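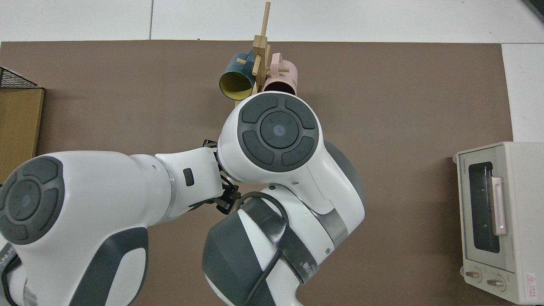 最終更新日：2021年12月12日

工房だより　共同製作の部
腕型ロボット作業台「コエチ」の製作経過について

シンダリ共同工房では、9月より、会員による共同製作として腕型ロボットの作業台「コエチ」の組立てを進めております。本号では、架台、配線および台所用品を用いた動作調整の現況をご報告し、あわせて工房をご利用の皆様へのお願いを申し上げます。

製作の経緯
本件は、会員のエラスト・バキラナ氏より、長く使用されていなかった7軸の腕を工房で活用したいとの申し出があったことに始まります。当初は木工室での部材の受渡しに用いる案も検討されましたが、粉じんの影響を避けることが難しく、電子工作室に据え付けて、家庭の台所に近い環境で物を扱わせる計画に改めました。計画名の「コエチ」は、申請書を起草したチェプコエチ・ムゴ氏の名にちなむものです。
腕そのものは既製品であり、製作の対象は、腕を支える架台、作業台、配線経路、非常停止回路、および動作を記述するためのプログラムです。腕の内部には手を加えておりません。分解および改造は今後も行わない方針であり、関節部に異常が認められた場合には使用を中止し、販売元に点検を依頼することとしています。

架台と作業台
架台は、工房に保管されていたアルミ押出材の端材を主材料として組み立てました。設計はリリアン・マコリ氏の担当です。天板までの高さは81センチメートルで、立ち姿勢での作業と、椅子に掛けての画面操作の双方に支障のない寸法として定めたものです。最初の組立てでは、腕を水平に伸ばして停止させた際に架台の上部が振れる現象が見られました。筋交いを追加し、脚部の固定金具を締め直したところ、目視で確認できる振れはなくなっています。なお、金具の一部は規格の異なるものを混用しているため、次回の整備日に交換いたします。
作業面には茶色のマットを敷いています。つやのない単色の面を選んだのは、光の映り込みを抑え、物の輪郭を画像から取り出しやすくするためです。敷設の当初は縁が浮き、器具を置く位置が日によってずれておりました。現在は裏面の四隅を留め、配置の基準となる寸法を作業記録に控えています。器具を動かした方は、終了時にこの記録を見て元の位置へお戻しください。

配線
今回の作業で最も時間を要したのは配線の取り回しです。腕の先端側へ向かう黒いケーブルには、関節が曲がる箇所で輪状の余裕を設け、下側の節に黒いベルトを斜めに巻いています。余裕が少なければ曲げた際にケーブルが引かれ、多ければ器具に掛かるおそれがあります。マコリ氏は腕を低速で動かしながら姿勢ごとに余長を測り、現在の長さに決定しました。
配線について会員から寄せられたご意見のうち、樹脂製の保護管に通す案は、管の曲がりが硬く、関節の動きに追従しないため見送りました。布製の被覆を用いる案は継続して検討しております。適当な材料をお持ちの方は、電子工作室の連絡帳に品名をご記入ください。
ベルトを締め直す際は、腕の操作部に掛からない位置を選んでください。白い外装の節にある暗灰色の丸い操作部は、手で触れて用いる箇所であり、物を掛けたり、テープを貼ったりすることは禁じます。

台所用品による動作調整
作業台には、木製のマグカップ掛けとクリーム色のトースターオーブンを置いています。掛けてあるカップは、内側が黄色い濃い青緑色のものと、淡い桃色のものです。色の差が明瞭であるため、画像処理の担当者が対象を取り違えたかどうかを容易に判別できます。
調整の課題は2段階に分けました。第1の課題は、カップを掛け具から外してマットの上に置く動作です。取っ手は掛け具の横木に通っており、真上に持ち上げるだけでは外れません。横木に沿って手前へ引き、取っ手が抜けた後に下ろすという順序が必要です。第2の課題は、トースターオーブンの扉の取っ手に指を掛け、扉を開く動作です。いずれも通電および加熱を伴わない状態で行い、オーブンの電源プラグは作業の間、常に抜いておきます。
第1の課題については100回の試行を計画し、現在実施中です。途中の成績はまだ公表できる段階にありません。記録を担当するムトニ・ムシ氏によれば、失敗の多くは把持そのものではなく、取っ手が横木から抜ける前に上昇を始めることによるものです。このため、引き動作の終了を位置だけで判定する方法を改め、関節にかかる力の変化も判定に加えることといたしました。この変更は次の整備日の後に適用します。変更の前後では条件が異なるため、試行の記録は別の綴りに分けて保管します。
動作の記述には、会員有志が開発した小規模なプログラム「ワリニア」を用いています。姿勢に名前を付けて保存し、順に呼び出す単純な構成で、初めて扱う方でも短時間で基本の操作を習得できます。一方、保存した姿勢の名前が重複しても警告が出ない不具合があり、意図しない姿勢が呼び出された事例が報告されています。修正版が配布されるまでの間、名前の末尾に必ずご自身の頭文字を付けてください。

安全上の取決め
調整作業には、操作を行う者と非常停止ボタンを受け持つ者が必ず組になって臨むものとし、単独での運転は認めません。腕の可動範囲には手および頭部を入れず、器具の配置を直すときは、運転を停止し、操作者が声に出して停止を告げた後に行ってください。黒い把持部の指は、閉じる力を低く設定していても、関節の隙間に手指を挟む危険があります。長い髪は束ね、首から下げた名札は外して作業してください。
オーブンの右下の角付近にある注意ラベルは、はがさずそのまま残しております。工房の備品に貼られた警告表示は、位置が画像処理の妨げになる場合であっても、はがしたり覆ったりしないでください。

見学および参加について
見学は随時受け付けておりますが、運転中は通路に設けた線の外側からご覧いただきます。製作への参加を希望される会員は、電子工作室の安全講習を受講のうえ、ノリーン・ドガー氏までお申し出ください。現在募集しているのは、架台の固定金具を製作できる方、および画像処理の経験をお持ちの方です。経験の有無を問わない作業として、試行記録の転記と器具の配置確認もございます。
材料の提供も歓迎いたします。とくに不足しているのは、アルミ押出材用の角ナット、面ファスナー付きの結束ベルト、取っ手の形が異なる不要のマグカップです。カップは、縁に欠けのないものに限らせていただきます。お持ち込みの品には、氏名と返却の要否を書いた札をお付けください。

費用の扱い
架台の材料費は共同製作費から支出し、腕の維持に要する費用はバキラナ氏と工房との覚書に基づいて分担しています。固定金具はパブデン金物店に見積りを依頼しており、回答を受け次第、掲示板に金額を掲示いたします。ワリニアの開発に係る費用は計上しておりません。

図面および配線図の閲覧
架台の図面と配線図は、電子工作室の書棚に備えた青表紙の綴りでご覧いただけます。持出しはご遠慮ください。複写を希望される方には、ドガー氏が控えをお渡しします。図面のうち脚部の詳細は筋交いの追加前のものであり、差替えの作業が済んでおりません。寸法を参照される際は、欄外に鉛筆で記した数値に従ってください。

（記事担当　シンダリ共同工房　電子工作室）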